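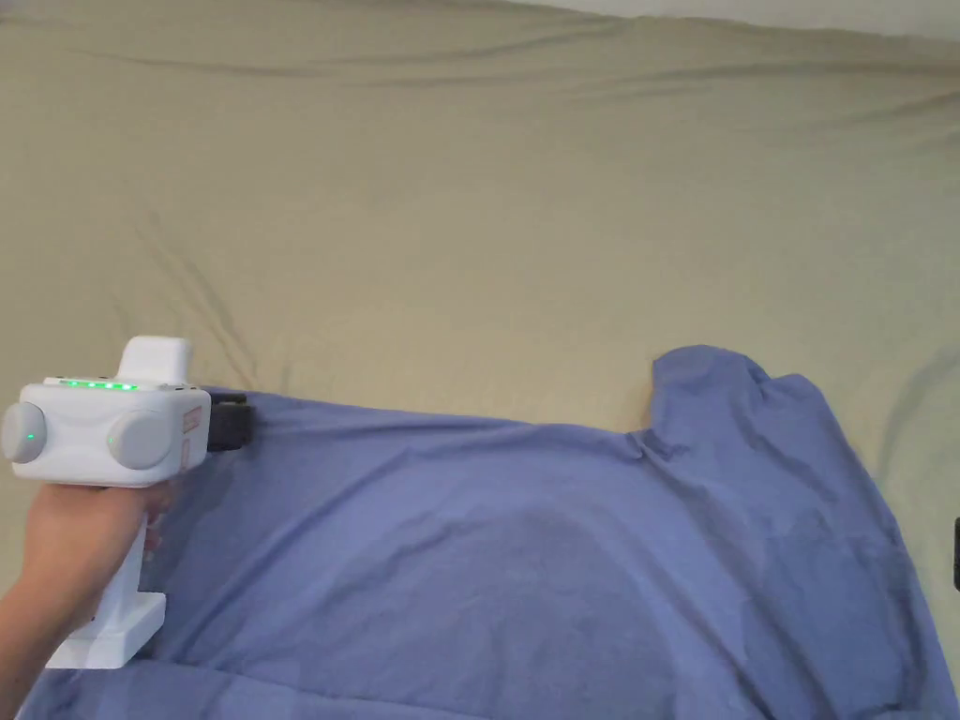 How many examples of one folding task do you need before it is worth training on them?

For a single garment type on a single surface, a couple of hundred clean ones will show you whether the policy is learning anything. For mixed clothes on mixed surfaces you want a few thousand, and the mix matters more than the total.

Posted in: Data gathering > Cloth and soft items
Thread started 10/07/2019

dandska_bench wrote:
Thanks to whoever merged my question with the old sticky. The answer is fine as far as it goes but I'd like to hear from people doing T-shirts with a hand-held gripper.

Where I am now: 257 episodes, all T-shirts, all on a bed with a plain sheet. Each one starts with the shirt spread out and ends with it folded in a rectangle. I trained on the lot last night. On the arm it gets the first pinch near the collar nearly every time, then does the first fold, then dithers over the second. It hovers, comes down, opens, goes up again. Do I need more data or different data?

taltero_tom wrote:
More. 257 is nothing for cloth. We didn't get a second fold that held until we were well past a thousand. Keep going and don't change anything until you have the numbers, or you won't know what fixed it.

Tayla Te Moana wrote:
I'd disagree with that. If it dithers at one point in the task, look at that point before you record another minute. Open 20 episodes at random and watch only the second fold. I would bet you're doing it in more than one way. Sometimes from the hem, sometimes from the side, sometimes a bit of tidying first. The model sees the same shirt in the same state and gets told different things.

dandska_bench wrote:
Just did it. You're right, or mostly. In the early ones I go from the hem. Later on I got quicker and started taking the side across instead. I didn't notice I'd changed. There are also a lot where I let go, don't like it, and pinch again.

Tayla Te Moana wrote:
Those re-grips are your hovering. Pick one way of doing the fold and write it down on paper next to where you work. Then either drop the old ones or label them as a separate task.

taltero_tom wrote:
Dropping data is a waste. People have varied habits and a decent model should cope with more than one way of doing a fold. If it can't, change the model.

Tayla Te Moana wrote:
With 2402 episodes I'd agree with you. With 257 it hasn't got enough of either way to tell them apart.

kettle_and_cloth wrote:
Can I ask about how you start each one? We had a spell where every shirt was laid out flat and neat with the collar in the same place. Worked a treat in the room we recorded in. Then we moved the shirt a hand's width to the left and it pinched the sheet.

dandska_bench wrote:
I spread it by hand but I don't smooth it. There are creases, and a sleeve is often bunched up. I do tend to put the collar on the same side though.

kettle_and_cloth wrote:
Turn it, then. Every fifth one or so, lay it at an angle. And leave the sheet creased as well. If you pull the sheet tight each time, the model can learn that wrinkles mean shirt.

Mahmoud Tazi wrote:
I run the recording side at Lulari, so a few practical points from there.

Colour of shirt against colour of sheet. A blue shirt on a beige sheet is an easy case, the edge is obvious. Do that first by all means, but put in some beige on beige before you decide the thing works.

Speed. New people go too fast because they are good at folding and bored by it. Ask for a short stop just before the jaw closes and another just after. We cut our failed pinches a lot that way.

Your hand. If the view is from your head, your own forearm and the body of the gripper hide part of the shirt. That's normal, but look where you look. If you turn your head to the next corner before you've let go of this one, the release happens out of view.

Lastly, check the status lights before each take and not at the end of the session. We lost two full mornings at Naciri's old site to a gripper that had stopped logging its opening width. The video was lovely and of no use at all.

dandska_bench wrote:
The head turning is a good point. I do that. I look at the hem while I'm still holding the collar.

taltero_tom wrote:
On the stops before and after the pinch, I'm not keen. You end up with a robot that pauses everywhere. We had one that stood still for so long people thought it had crashed.

Mahmoud Tazi wrote:
Then you had long stops. I mean half a breath. You can also trim the still parts afterwards. You can't add a pause that was never recorded.

taltero_tom wrote:
Fair enough on trimming. I still think stops are a crutch.

kettle_and_cloth wrote:
Has anyone kept failures in on purpose? Shirt slips out, you pick it up again, carry on. I've read both opinions.

Tayla Te Moana wrote:
Yes, but recorded as recoveries. Start the episode with the fold already gone wrong and then put it right. That way the model sees the bad state and the fix, without being shown how to make the mistake. A slip in the middle of an ordinary take I mark and leave out.

Mahmoud Tazi wrote:
Same with us.

taltero_tom wrote:
We leave the slips in. No trouble so far, though I grant we have a lot more takes to hide them among.

dandska_bench wrote:
Plan for this week, then. One way of doing the second fold, from the hem. Old side folds go in their own folder and stay out of training for now. Shirt turned now and then. Eyes on the jaw until it has let go. I'll do another 100 on those rules and train on the hem ones only.

kettle_and_cloth wrote:
Change the shirt too if you've only been using the one. Thick cotton and thin cotton bunch up differently when you pinch them.

dandska_bench wrote:
I've got two. Will borrow some more.

Tayla Te Moana wrote:
Post the result even if it's bad. And say how many of the old hem ones you kept, because that number is going to matter when somebody compares.

dandska_bench wrote:
Will do. First count is 94 hem folds without a re-grip, out of the 257. Fewer than I'd hoped.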